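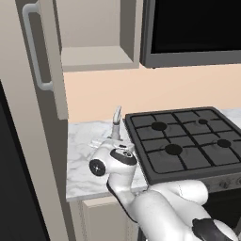
Figure 2. Simulated kitchen used for the reporting trials, with the arm at the counter beside the cooktop.

4.2 Reporting rules for simulated kitchen trials

The rules in this section apply to any result obtained in a rendered kitchen and later compared with results on hardware. They grew out of a review by Zavala and Barajas of the Xolalpa trial logs, in which 813 of 1453 runs could not be repeated from the written record. In most of these the starting pose of the arm was missing. In the rest, the state of the cabinets had been left out or was given only as "default."

Each report shall state the pose of every joint at the first time step, the direction in which the gripper points, and whether each door or compartment is open or closed. An open wall compartment such as the one in Figure 2 counts as part of the starting state even when the task does not involve it. The same holds for the cooktop: burners are to be logged as lit or unlit – a blank entry is treated as a missing value and the run is excluded.

Small objects need more care. A pale item on a pale counter, partly hidden behind the wrist, is easily missed by a reader who has only the camera view. Authors should therefore list all loose objects by name and position, taken from the simulator state. Where the policy under test receives images only, the report shall also give the share of time steps in which the target object is partly hidden by the arm.

Contact between the arm and fixed surfaces is logged separately from task success. Under the Draltitz protocol a run that reaches its goal after striking the counter edge is still scored as a success; we score it as a success with contact and report both totals. Lý and Esteban argue for a stricter rule under which any such contact ends the run. We did not adopt it, as it hides the difference between a light touch and a collision.

Every condition is repeated with at least 20 random seeds, and the seeds are published with the logs.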